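Section 2: Putting up the Ferkine can rack and loading it for the first time

I've put up a fair few of these now, first in my own kitchen in Sandville and then in other people's, and the sheet that comes in the carton is tiny and skips a couple of steps. So these are my own instructions, in the order I do things. Set aside an afternoon. You want a drill, a level, a pencil, a tape measure and a step stool.

Before you start

1. Open the carton on the floor and lay the parts out on a towel. There should be two side panels, the sloped runners, a back rail, a front lip for each runner, and a small bag with 11 screws in it. Count the screws! Mine was one short the first time and I only found out while I was holding the rack up with my shoulder.

2. Measure your wall space. The rack is 798 mm tall and 426 mm wide, and I like a hand's width of air above it so I can get cans in at the top.

3. Find the studs and mark them lightly in pencil.

Caution: Don't hang the rack on drywall anchors alone. A full rack of canned food is very heavy. If your studs don't line up with the holes in the back rail, screw a board to the studs first and fix the rail to that.

Sorting what you have

4. Get every can out of the cupboards, even the ones behind the cereal. Sort them by width first, and by what's in them second. The runners adjust, but each one can only be set to a single width.

5. Put aside anything bulging, leaking, badly rusted or dented along a seam. Those go in the trash, not in the rack and not in the soup.

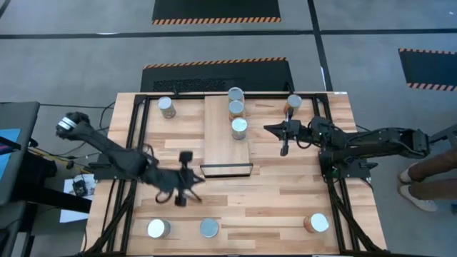
Can I mix two kinds of food on one runner?

It works as long as the cans are the same width, but you have to take them in the order they roll down. I do it with beans and chickpeas, as I use them in the same things anyway.

Fitting the runners

6. Screw the back rail to the wall, check it with the level, and hook both side panels over it. They drop down with a clunk. If you don't get the clunk, lift them off and try again.

7. Slide the runners in from the front, with the high end at the loading side. Start at the bottom and work up – you'll skin your knuckles going the other way.

8. Set the width of each runner with the plastic tabs. Leave a little slack on either side of the can. I aim for some 2 mm. Any tighter and paper labels start to catch, and then one can stops and the whole line backs up behind it.

9. Clip on the front lips and push down until both ends click.

Note: The older Alden model has its lips on the inside and they go on before the runners. Everything else is the same.

Loading

10. Write the best-by month on the lid of each can with a marker. I know it's printed on there somewhere, but it's always in pale gray and usually upside down.

11. Load the earliest dates first so they roll to the front. Tomatoes go fastest in my house, so they get the runner at elbow height,

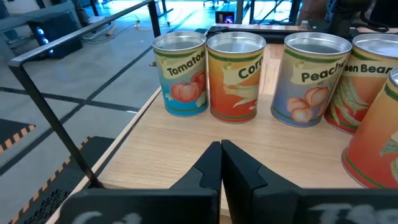 and the things I only buy for chili go up top where I need the stool. Put your heaviest cans on the lowest runners, whatever else you decide.

12. Let each can down gently for the first few. Dropping them in from the top can pop the front lip off, and a can on a bare foot is no fun at all.

13. Once the rack is full, go around all the screws again and give each one a last quarter turn. Check them once more in a month.

If a can sticks, turn to Section 3 before you start pulling on things.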